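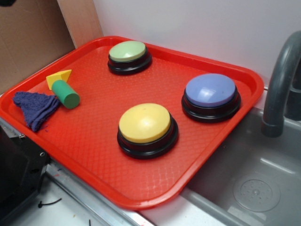

My household owns a great many small objects and one theory of where they go, and the theory is trays. I came to it late, after baskets, after bins with lids, after a season of drawer dividers I would rather not discuss. A tray has no lid, no compartments and no opinion. You put things on it and they become, by some cheap magic, a group. Take a red-orange cafeteria tray parked next to a gray sink. On it are three push buttons with pastel caps, a dark washcloth in a heap, a green foam cylinder and a yellow foam prism. Tip those same things straight onto the counter and you have a mess, and somebody is going to sigh. On the tray they look like they're waiting for an appointment.

I have been thinking about this more than a grown person should. It began in May, when my sister asked me to help her move out of the house where she had raised three children and, as far as I could tell, every free pen in the county. We packed for two days. The furniture was easy. Furniture knows what it is. What stopped us cold was the stuff on top of the furniture: a bowl of keys to doors we couldn't name, foam letters, a flashlight, half a set of coasters, a washcloth in the living room. At one point I picked up a stack of old lunch trays from on top of the refrigerator and began loading them, just to get things from one room to the other. By evening we had six trays of odds and ends lined up along the hallway, and my sister looked at them and said, "Well, that's the cleanest it's ever been." Nothing had been cleaned. We had simply moved the clutter onto rectangles.

The trays came with me when it was over. My sister said she never wanted to see them again. She has since asked for two back.

The professional view

Zoi Sarantis has been selling restaurant supplies for most of her adult life, out of a long narrow shop called Pustis that smells of cardboard and new rubber mats. When I walked in asking for trays she asked how many people I was feeding. I said none. She nodded and led me to the back.

"Half my tray customers aren't feeding anybody," she told me. "They come in for one. A cafeteria orders 100. A person with a craft table wants one, and wants to hold every one in the pile before she picks."

Sarantis keeps the trays on a low shelf, sorted by color, though the sorting doesn't survive past lunch. There is brown, which was once the color of every tray in America, and which I had forgotten until I saw it and could suddenly taste canned pears. There is a speckled gray that hides everything. There is a blue she can't get rid of. And there is the red, which sells.

Her theory of the red is that it makes whatever is on it look chosen. Set a pale thing on a brown tray and it looks lost. Set it on a red one and it looks like the start of a board game. She demonstrated with her own reading glasses and a roll of tape. I bought the red one. I bought two, and a brown one out of sentiment.

She also made me run my thumb across the bottom. A good many of these trays have a pattern pressed into the floor, a fine grid of little diamonds, and for years I took it for decoration. Sarantis says it gives a glass something to hold on to. It also gives crumbs something to hold on to, a point she passed over quickly and which I have since researched on my own with a dish brush.

Then there's the rim. "People look at the color," she said. "They should look at the rim." A low rim lets a marble out. A tall rim turns the thing into a bin, and a bin is where objects go to be forgotten. What you want, in her view, is a rim tall enough to stop a rolling crayon and low enough that you can see the crayon from across the room and feel guilty about it.

The competition

I should say that I gave the alternatives a fair hearing. There is now a whole line of home goods for people who are tired of their home goods, and I borrowed or bought as many as my closet would hold.

The Gekimau is a bamboo organizer with eleven compartments, and I admired it for a week. The difficulty is that it was designed by someone whose belongings come in eleven sizes. Mine come in one size too large. I spent a whole evening trying to find a home in it for a tape measure, and ended by moving the tape measure to a windowsill, where it still lives.

The Matar is a felt basket, very soft and very gray. Things go into it beautifully. I put a set of hex keys in there early on and regard them as a donation.

The Vlachopoulos, the most expensive of the three, is a tray, but a tray that has been to college. It has leather handles and a brass foot at each corner, and it cost me $56 with a discount I had to give my email address to get. It can't be washed in a sink. It can't be stacked. I am not sure it can be used. My husband set a damp mug on it the first morning and we both just stood there.

A cafeteria tray from Pustis runs $4. If you set a damp mug on it, you have a damp mug on a tray.
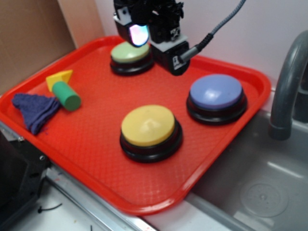 The best case for the plain tray was made to me by Marina Alexiou, who taught preschool for twenty-two years and has the calm of someone who has been handed a great many wet things. In her classroom every activity lived on a tray. Pouring was a tray. Buttons and snaps were a tray. There was a tray for foam blocks, and a tray for sorting by color, and one that held a cloth and a small pitcher for wiping up after the pouring tray.

"You don't tell a three-year-old to be neat," Alexiou said. "What would he do with that? You give him an edge."

She told me the edge works on adults too, and that she'd used it on several principals. A person who is handed a tray with some objects on it will, without being asked, straighten them. He'll line up the tall ones. If there are shapes, he'll stack them, and if there are shapes that can't really be stacked, he'll try anyway. I laughed at this, and then went home and found I had balanced a wedge of cheddar against a can of tomato paste for no reason I could defend.

Alexiou had one firm rule, and I pass it along because I have broken it every day since: a tray is for one thing. The pouring tray is for pouring. The minute you let a second activity climb aboard, she said, you no longer have a tray, you have a shelf that can be dropped.

I see the wisdom here. I also have a kitchen tray that holds, as of breakfast, a sponge, a lemon, two batteries of unknown charge, a toy giraffe and a thank-you card I have been meaning to mail. It would horrify her. But I know where the batteries are, and last year I couldn't have said that.

The cloth question

Anyone who lives with trays for long will run into the matter of the cloth. Every tray gets one. You don't put it there on purpose. You wipe something, you set the cloth down at one end for a moment, and there it stays, slumped, taking up the room of two useful objects.

There are people who fold it. I was raised by one. My mother folded a washcloth in thirds and laid it along the short side, and she would refold it if you used it, sometimes while you were still using it. I have tried her way. By noon it is a lump again. A washcloth at rest wants to be a small hill, and terry in particular has no interest in corners.

Sarantis is on my side in this. She keeps a rag on the tray by her register, and in an hour of conversation I never saw it take the same shape twice. Alexiou is on my mother's. When I put the question to her over the phone there was a pause, and then she asked me, very kindly, whether I had a hook.

Where they go at night

The one real drawback of a tray is that it needs a flat place to be, and flat places in my house are already spoken for. A loaded tray will take over a counter. It will creep out over the lip of the sink, one corner in midair, and everybody who walks by will nudge it back half an inch and feel they have done their share. We lost a cup of dry rice this way. My older nephew, visiting, claims to have counted 473 grains before he was excused, and I have no reason to doubt him, or to think he was anywhere near done.

Empty ones are easier. They stand on edge between the refrigerator and the wall, in the slot where other families keep a step stool. When somebody needs to carry soup upstairs, or sort screws, or play cards in bed with a cold, they pull one out with that hollow scrape I would know anywhere. I'm told the sound is annoying from the next room. To me it's eleven-thirty in the morning and there might be tater tots.

My sister came for her two trays last weekend. She is in an apartment now, with white counters and almost nothing on them, and she was very firm that the trays were for serving. She took a red one and the brown. I went to see her a few days afterward, and the red one was by her front door with her keys on it, a roll of stamps, a foam letter K and a washcloth. She saw me looking and asked if I wanted coffee. I said I did, and she brought it out to me on the brown.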